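Notas del ponente - Puesta a punto y mantenimiento de las pinzas de mano en el puesto de plegado
Jornada técnica de Plarnberg, septiembre de 2021

Diapositiva 1. Presentar el puesto. Célula Dramance, dos pinzas de mano, una mesa y el equipo de registro. Decir que hoy no se habla de software. Solo de montaje, revisión y reparaciones.

Diapositiva 2. Arranque del turno. Primero los cables, luego las pinzas. Los conectores se revisan con la corriente quitada. Abrir y cerrar cada pinza 9 veces en vacío y escuchar. Si roza, no se empieza - se desmonta el dedo y se limpia la guía con un paño seco.

Diapositiva 3. Almohadillas. Es la pieza que más se cambia. Se limpian con alcohol al final de cada turno y se sustituyen a los 900 ciclos, aunque tengan buen aspecto. Contar el caso de Hnatiuk: alargaron el cambio hasta los 1514 y la tela empezó a resbalar por un solo lado. Tardaron un día entero en mirar la goma porque todos buscaban el fallo en el motor.

Diapositiva 4. Tornillería. Apretar en cruz, sin forzar. Repasar al cabo de 2 turnos. Llevar a la sala el dedo con la rosca pasada y dejar que circule entre el público.

Diapositiva 5. Prueba con tela. Después de cualquier reparación se pliega una toalla antes de volver a producción. El rizo engancha bien y enseña enseguida si un dedo cierra antes que el otro. Dejar la foto puesta mientras se explica el cierre: los dos dedos con la almohadilla azul, uno a cada lado de la toalla ya doblada.
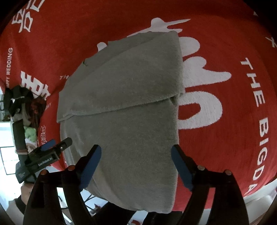

Una voz de la sala, en el ensayo de Ziltance, preguntó si no bastaba con calibrar el cierre en vacío y ahorrarse la tela. Responder que no: en vacío los dedos llegan al tope y el desfase apenas se nota. Con tela gruesa sí aparece.

Diapositiva 6. Hoja de mantenimiento. Se apunta fecha, pinza, pieza cambiada y ciclos. Nada de "revisado, todo bien". Enseñar una hoja mal rellenada y otra correcta.

Preguntas. Si preguntan por repuestos, la lista está en la última página del dosier.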